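Clanotcombe Robotics Circular
Kit corner

Two hands, one messy table: a month with the Clisura home loan

If you have been reading this newsletter for a while you will know I have a weakness for anything that arrives in a hard case with foam cut-outs. The Clisura home loan is exactly that, and I have had it since the start of December, and I am going to be a bit sorry when it goes back.

The idea is simple enough to explain at a bus stop. Clisura lends you a pair of hand-held grippers with cameras on them. You pick things up and put them down around your own home, the cameras see what the jaws see, and you come away with recordings you can use to teach a robot arm the same sort of job. No arm needed in the house. No bench, no cage, no clearing out the spare room. The loan costs £139 for the month, with the case delivered and collected, and in that price you get the Illska software and a printed book of 14 household tasks to start you off.

I asked for the two-handed set. There is a single as well, and I can see the sense in it if you only want to do picking and placing, but half of what we do at home needs a second hand to hold something out of the way.

What you do all day

The task book is the nicest bit of the whole offer, and I did not expect to be saying that about a ring-bound book. Each task gets one page. It tells you what sort of things to put out, where to stand, when to start and stop, and what counts as a spoiled take. They range from the very dull (put three spoons in a drawer) to the quite fiddly (fold a tea towel with two grippers, at which I am hopeless).

My favourite is the one called Clear the Table. You are told to gather packaging, a few soft things and a few hard things, heap them up with no care at all and then sort through them. The book is quite firm about the no care part. Neat rows make tidy recordings and a robot that falls over the first time it meets a real kitchen on a Sunday evening. 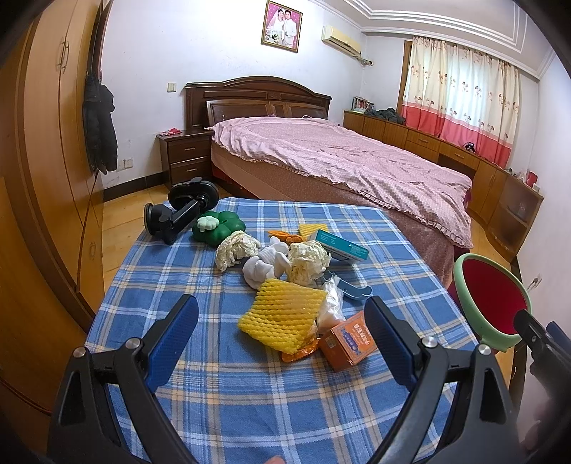 Jaws wide over a good honest heap: fruit net, wrapping, crumpled paper and a tilted box.

I love how awkward that pile is. Yellow foam fruit net is horrible stuff for a gripper! It squashes to nothing, it springs back, it catches on whatever is next to it. Then right beside it you have a cardboard box with proper flat sides and corners, which wants a completely different approach, and a thin plastic bag that you can see through, which machines have always found a nuisance. If I were setting an exam for a robot hand I don't think I could do much better from the contents of a recycling bag.

And it is a bedroom, with the bed and the wardrobe and the wedding picture and everything. A lot of recordings I have been sent over the years were made on a white table in front of a white wall, and you could train something on those for a year and it would still be baffled by a checked tablecloth. I have now made recordings on our kitchen worktop, on the stairs, on the ironing board (a mistake, it wobbles) and on top of the chest freezer.

How they feel to use

You hold one in each hand and work the jaws with your fingers. For the first ten minutes I was all thumbs. You want to reach with your own fingertips, and you have to keep telling yourself to let the pads do it. By the second evening I had stopped thinking about it, and by the end of the week I caught myself reaching for a mug with one when I wasn't even recording.

The trick that helped me most was slowing down at the last moment. Go across the table as quickly as you like, then take your time over the final inch. My early takes are full of me batting things on to the floor. Illska lets you mark those as spoiled, and it asks you to say why from a short list – slipped, missed, knocked, hand in view – and I found that list oddly useful. After a few evenings I could see that nearly all of my trouble was with things lying flat. Now I come at them from the side and tip them up against something first.

The view from the camera is very wide, so the picture bends a good deal towards the edges. I thought this would bother me and it doesn't. You get the room, the table and the jaws in one go, and when you play it back you can tell where you were standing and what was coming next. Illska can show it flattened out if you prefer. I tried that once and went back.

Working as a pair

Two hands is where it gets properly fun. The book leaves the two-handed tasks until the second half, and I would stick to that order even if you are itching to skip ahead. I skipped ahead. I then spent an entire evening knocking the two grippers together like a pair of saucepan lids.

Once it clicks, though, you get into a rhythm. One hand has something gripped and on its way while the other is already going in for the next thing, and the software keeps both recordings lined up so you can watch them next to each other.

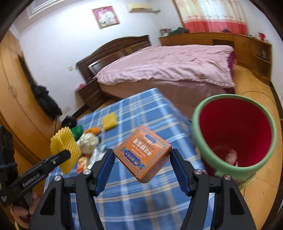

Photo: Clisura

A box in one and a foam net in the other is a lovely pairing, I think. The box is held off the table between the blue pads, gripped by its sides, at a slant that a beginner's program would probably have called a failure. The net is pinched right at the tips. Both are perfectly sensible ways to hold those two things and you would never want to swap them over. It is just the kind of small choice we make without noticing, and it's the whole reason for recording people in the first place.

You'll notice the GenRobot.AI lettering on the arm of the second gripper, for those who like to know whose name is on things. Clisura's part is the loan, the task book and the help line, and Illska is the software you put on your own laptop. This review is of the loan as a whole, and I haven't tried to take anything to bits. (I was tempted. There was a screwdriver on the table.)

The software

Illska is plain and quick, and I mean both as praise. You plug in, your takes appear in a long column, and you go down it pressing K to keep or S to spoil. There is a notes box which I used more than I thought I would. You can group takes by task, by room or by time of day, and the last one was a surprise hit in our house. Clear the Table at four in the afternoon with the curtains open looks nothing like the same job at nine with only the lamp on, and if you want your robot to cope with both then you had better record both.

Over the month I made more than 300 takes and kept 113 of them. That sounds like a terrible score until you know that the first week was nearly all spoiled and that I am fussy. The help line told me not to throw the bad ones away, by the way. Illska tucks them into their own folder, and some people like having recordings of things going wrong so that the robot can learn what a slip looks like.

My grumbles are small ones. The notes box does not save if you close the laptop lid before clicking away from it, and I lost a long and rather good paragraph about socks. The search only looks at task names and ignores notes altogether. And I would dearly like a way to rename a room after the fact, as I now have 20-odd takes filed under "Kichen".

Delivery and the case

The case came by Urbonaitė, the courier firm, in a two-hour slot, and the driver waited while I checked the contents against the card in the lid, which was kind in that weather. It is heavier than you would guess. There is a carrying strap tucked under the bottom layer of foam that I only found in the third week, so look there first.

Do check the card. Everything has its own cut-out, and it all has to go back in the same places or the lid won't shut. I took a photo of the open case on the first day and have been very glad of it.

Who would get on with it

Anyone with an arm at home that can already move about but doesn't know how to do anything much. That is quite a few of us, judging by the show-and-tell table. Schools might like it as well, though I would ask Clisura for a longer loan, as a month goes by fast when you only have a club once a week. If you haven't got an arm and don't plan to get one, you would still have a happy time, but you'd be left with a folder of films of your own table.

I'd also say it suits people who don't mind repeating themselves. You will pick up the same bit of crumpled paper again and again. I put the radio on and found it restful, a bit like shelling peas.

For what it's worth, the first thing I fed my recordings to was the old arm in the garage, using only the Clear the Table takes. It can now get hold of a screwed-up paper bag on most tries and has dropped a great many tangerines. I'm still working on the fruit net.

Booking

Loans run for a calendar month and Clisura opens the next batch at the start of each one. The two-handed sets go first. When you book, ask for the spare set of pads to be put in the case, which is free but isn't offered on the form. Members who would like a go with mine before it's collected are welcome at the Clanotcombe workshop evening, from 7pm, and please bring something awkward to pick up.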